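Andeo Opens Its Cable Bench, and Asks Assemblers to Do the Teaching

Plugging a small cable into a circuit board is the kind of job most of us would never think twice about. You find the socket, you turn the plug the right way around, you push until it sits. For a robot it is a good deal harder, and the team at Andeo has spent the better part of this year trying to pass that little bit of know-how along, one plug at a time, from people who have been doing it for years.

The project goes by the name of Illura, and it started in June with a single workstation and a handful of curious folks from the assembly floor. The idea behind it is pleasantly simple. A person takes hold of a pair of hand controls and works the two robot arms directly, and everything the arms do along the way is saved, together with what the cameras see. Each of those recorded tries is called a demonstration. Gather enough good ones and a computer can begin to learn the job from them, much as a new hire learns by standing next to somebody patient.

As of this month the Illura collection holds 2,373 demonstrations of cable work, and the plan is to reach 3,975 before the team moves on to the next job on its list. The first 2,000 will be shared with Cocco, the small software shop that handles the learning side of things.
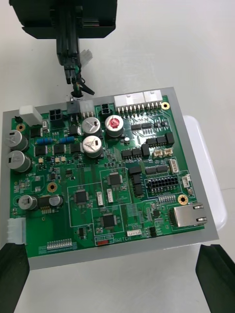
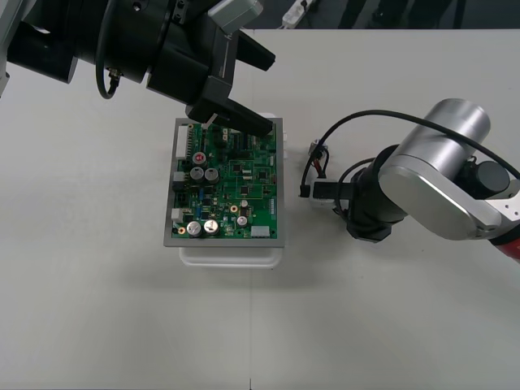
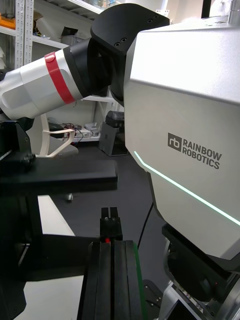
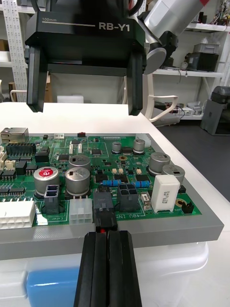

Cable work at the circuit board station, with views from the cameras on the arms and from the one that watches the table.

Italo Monti

The board used for the lessons is a crowded one, full of capacitors, chips and connectors of every shape, and that was a choice the team made early on. An easy practice board with one big socket in the middle was tried for a couple of weeks, and the operators liked it very much, but what the robot learned there did not carry over well to anything a customer would want built. So out came the busy green board, and the lessons got slower and (everyone agrees) a lot more useful.

Slow is something the operators have had to get used to. The hardest habit to break, they told me over coffee, is hurrying. A person at a bench will wiggle a plug into place by feel in a second or two, with the fingers making all sorts of tiny corrections along the way. With the hand controls you have to watch closely, come in straight, stop short, look again, and only then go down. If you rush and bump the socket, the try is marked and set aside – although not thrown out, as the Cocco people are fond of a good recovery and have asked to keep those in which the operator backs off and lines up again.

There are two cameras that the operators speak of with real affection, and those are the small ones that ride along near the grippers. The view of the whole table is fine for getting an arm to the right neighborhood, they say, but for the last little stretch you want to be looking right past the fingertips. New operators are encouraged to spend their first session just moving about and getting a feel for those close-up views, with no plug in hand at all.

I had a turn myself, and I would like to report that I did well. My best plug went in on the fourth try, after a good deal of hovering, and my hands were stiff for the rest of the afternoon. The experienced operators make it look like stirring soup. One of them has now recorded 102 demonstrations and still keeps a paper notebook next to the controls, with a line or two on which approach worked and which did not.

Andeo is now looking for more people to take part, and previous experience with robots is not needed. Anyone who has worked with small parts is welcome, whether that means electronics, sewing, watch repair or model trains. Sessions are paid, run for two hours with a proper break in the middle, and take place at the Prenia building, second floor. An open evening for anyone who would like to try the controls first will be held there on 10th November, with coffee and something to eat. Please sign up at the front desk or by phone, and bring your reading glasses if you use them.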